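Articles > Interviews > Hardware

News Reviews Interviews Events Contact

Two fingers, many opinions: Yaa Sarpong on choosing a hand-held gripper

Published 31/07/2020

Yaa Sarpong answers my first question before I have finished it. I wanted to know which gripper has won, and she shakes her head. "Please do not write that one has won," she says. "We are still in the middle. I can tell you which one I would take in my hand tomorrow morning, but this is a different question."

She leads the gripper tests at Nunderance, a small group that compares hand-held tools used for recording manipulation tasks. In July they put two models side by side, the Grutia and the Tetteh. Both are held in the hand, both have two fingers, and both have a camera looking along the fingers. After this the similarities become fewer.

The Grutia has a long trigger with a soft spring. The Tetteh has a short one, quite stiff, and at the beginning everybody preferred it. "It feels like a good tool from the hardware store," says Sarpong. "You press, it closes, you are happy. Then you work with it for 60 minutes and your forefinger has another opinion."

I ask how they measured this. She explains that they did not measure tiredness directly, but they looked at how often the operator dropped or regripped an object. The whole set has 504 recorded attempts, and of these 238 were done with the Tetteh. The numbers are not equal because on one afternoon the trigger cable of the Tetteh came out of its guide and they had to wait for a new one. She is still a little annoyed about the cable. It is routed around a corner with a very small radius, she says, and she had written this to the manufacturer before the tests began.

The finger pads took more time than anything else. A smooth pad gives a clean contact on flat plastic and on glass, but with keys and thin handles it slides. A ribbed pad holds the key well and leaves the operator less free to turn it between the fingers. They tried five different rubbers, and the softest one was torn at the tip very quickly.

"The colour of the rubber was also a discussion," she adds. "Grey looks nice in the catalogue. In the camera picture, grey fingers in front of grey metal are not nice at all. I asked for black."

For tasks they chose lockers, and I was surprised, as most comparisons of this type are made on a table with cups and blocks. Sarpong finds tables too friendly. A locker door has a hinge that decides the path of your hand, the compartment is narrow, and the light changes when you reach inside. Also two operators can work next to each other, and then one learns how much space the tool needs at the elbow.

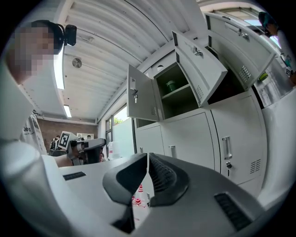
Sena Addo does not agree that lockers are the right test, and told me so by telephone the same evening. A door, in Addo's view, rewards the gripper with the strongest closing force and says very little about fine work, so a centre that buys tools for sorting small parts could be misled by such results. Addo would add a task with folded cloth and one with screws.

When I bring this to Sarpong, she is not offended. "Sena is right about the screws," she says. "About cloth I am not sure. With cloth you test mostly the patience of the operator."

The next question is the marker. The tracking software, Clultodell, wants to see a square printed marker on the tool, and the marker must be flat and must not move. On the Grutia it is fixed with screws. On the Tetteh it was glued, and one corner began to lift. Sarpong noticed it only when the recorded path of the tool had a small jump at every turn of the wrist. She now checks the corners with her fingernail before each session.

And which one would she take tomorrow morning? The Grutia, she says, with the ribbed pads, and with a piece of sports tape on the handle. The Tetteh stays on the shelf until the new cable guide arrives.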